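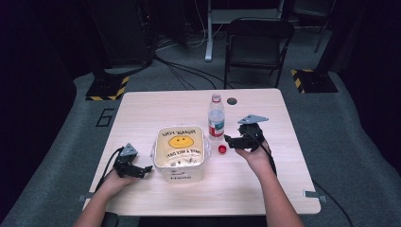

Both hand-held grippers at the table in the Tindlow workshop, with the container and the water bottle.

The builder behind Gridport started with a kitchen drawer full of printed parts and moved to the shared workshop in Tindlow in February, when the second gripper got too big for the apartment.

"The first version was one hand only," the builder says. "You could pick up a cup with it and that was it. Anything with a cap, you need two."

The grippers are held by the handle, one per hand, with a cable running back from each. Most of the design work went into the jaws. There have been 3 sets so far. The first set flexed, and the second was stiff enough but too wide to get hold of small things like bottle caps.

"I went narrower and made the tips longer," the builder says. "It's a compromise – you give up some strength on heavy stuff."

Money has been tight. The pair has cost $582 in parts, not counting filament or workshop dues. A quote from Hafstein for machined jaws came in at $1,967, and the builder turned it down the same afternoon.

"I'd still like metal ones someday. But I break things, and I can print a new plastic part overnight."

The software is called Nistarell and was written mostly in the evenings. It logs how far each jaw is open and lines up the left side with the right. Timing between the two was the hardest part to fix. For weeks the right hand lagged, and the fault was finally traced to a bad connector.

The plan now is to record over 1,000 short tasks with ordinary household objects, then try the same jaws on a small arm at home. The arm has been ordered. The mounting plate for it still has to be drawn.

"The cables bother me too," the builder says. "They pull on your wrist after an hour. I have a new strain relief half printed, so I'll try that next."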